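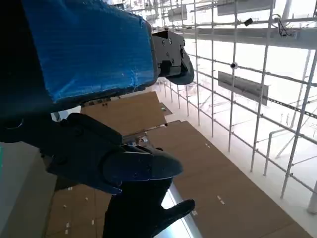 Section 5: Running the Open Day Demonstration

Read this before letting visitors in. The Onau sales brochure says the two-arm unit "runs itself." Plan on staffing it anyway.

5.1 Before the doors open

1. Walk the demonstration area at the Sakimthorpe hall. Press down any cardboard floor panel that has lifted, and replace tape marks that are peeling.
2. Check that no loose cable lies where an arm can catch it.
3. Confirm that the wrist and head views both show on the operator's screen.
4. Run the full routine with no audience. If it fails, run it again and write down both results.

Caution: Keep hands away from the arms while drive power is on. An arm that looks parked may still move.

5.2 The bread and bowl routine

1. Lay the green cutting mat on the floor in front of the unit.
2. Set the bowl in the center and the rolls to its left.

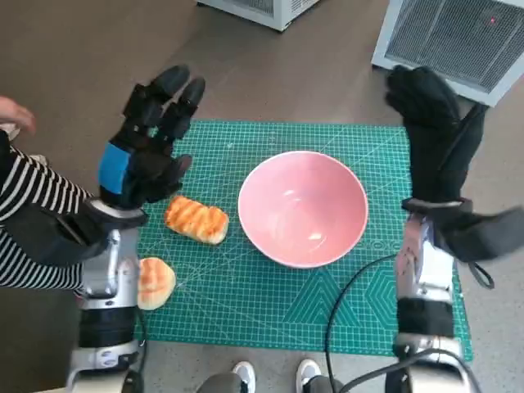 3. Have the person placing the objects step back before you press Start.
4. Let the routine finish without talking over it. Visitors can judge for themselves.
5. Press Stop and wait for the drive light to go out before resetting the mat.

Note: Beletti quotes a 70 percent pick rate for soft items. We don't know what bread they used. Please don't repeat the number to visitors.

Note: If someone asks whether the unit could work in a bakery, say that this routine doesn't show that.

5.3 If the unit stops

Error 32 means a lost hand connection. Error 539 isn't in the Lewis controller manual, and restarting clears it only sometimes. Log either one on the Tuesday sheet, including any that clear on restart.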